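Handout 5: Looking after the block-pushing cell

Welcome back, and thank you to everyone who stayed behind to help me tidy the cables. Last time we brought the arm up from cold, so now I'd like us to spend a while on the part most people skip - the checks you make before you let it push anything.

Start with the rod. Wipe it down with a dry cloth, then try to wiggle it gently with your fingers while the arm is stopped. If it gives at all, tighten the clamp and measure the tip height again, even if you measured it this morning (I know, I know!). Jana Fuchs keeps the height log in the green folder, and your reading goes in there with your initials.
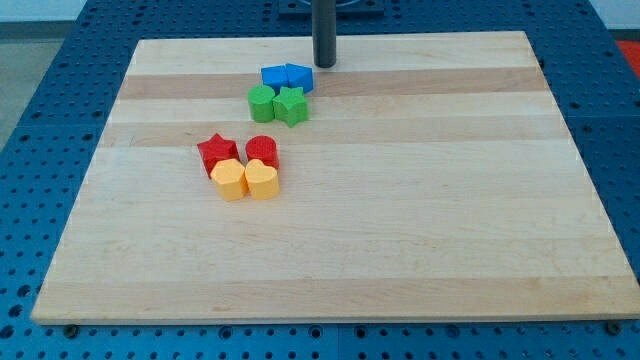 Next comes the height itself. We want the tip to clear the board by 2 mm all the way across, so drive it slowly to each corner and slide the feeler gauge underneath. A wooden board does move a little with the weather, and in May I once spent a whole afternoon blaming the Hukevero controller for what was really a warp. If one corner is tight, loosen the fasteners by half a turn, let the board settle and try again.

Please keep the speed at 166 mm per second or below until all four corners are done. The rod should nudge a block along, and a tip that sits too low will scrape the wood.

Mareike Fröhlich has put spare rods in the Stüber cabinet, second drawer down. Bring your readings to the next session and we'll go through them together.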